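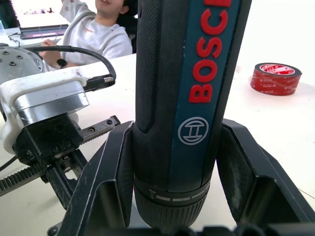

Vilja Väisänen
Press and Programs, Camska Tool Library

Search this site Enter keyword Go

Camska Tool Library is moving into the old Santoro hardware store

August | By Vilja Väisänen

NITONITZ – I've been sitting on this news since spring, and I'm so glad I can finally share it. Camska Tool Library is leaving our basement on Prikia Street and moving into the former Santoro hardware store, right across from the post office. Doors open at 12 noon on the first day of our fall season, and everyone's invited!

If you grew up in Nitonitz you probably bought your first box of nails at Santoro. The building went up in 1933, and the long counter is still there, along with the wall of little drawers behind it (some of them still have handwritten labels, and we're keeping every one). The store has been dark for nearly 20 years. I used to walk past it on my way to work and peek in through the mail slot.

Borrowing works the way it always has. You bring your card, tell us what the job is, and go home with something that fits it. Loans last a week. Drills, sanders and cordless screwdrivers go out fastest, so please reserve those ahead of the weekend. The big change is elbow room – the old basement had one narrow stairway, and anyone who ever carried a tile saw up it has my sympathy.

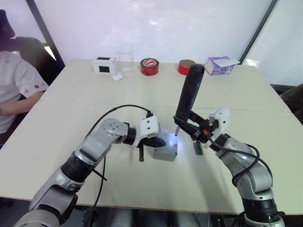
A small gray box near the center of the table.

We're also starting evening classes in the back room. Agnes Tangen will teach the basics: hanging a shelf, swapping a door lock, finding a stud without putting six holes in the drywall. "I want people to go home and fix the thing that's been bugging them all year," Agnes told me, and then she asked me about my bathroom door, which has been bugging me all year. Kimutai Mollel is taking the sharpening class, so dig out those kitchen knives and garden shears.

A yearly card stays at $20, and single classes are $5 at the door. Kids get in free with a grown-up.
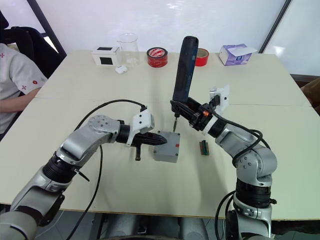
Black handheld tool and gray box at the table.

Kumaresan Kaimal, our director, will say a few words at the opening, and then we'll get the coffee going. We'll be taking donated hand tools all afternoon too. Rust is fine, but please no gas-powered equipment, and no paint cans. The side entrance on the alley has a ramp, and there's parking behind the post office after hours.

Reporters who'd like to come by before the opening are very welcome. Call or write to me and I'll walk you through the place, drawers and all.

Contact: Vilja Väisänen, Camska Tool Library, Nitonitz | © Camska Tool Library. All rights reserved. | Back to top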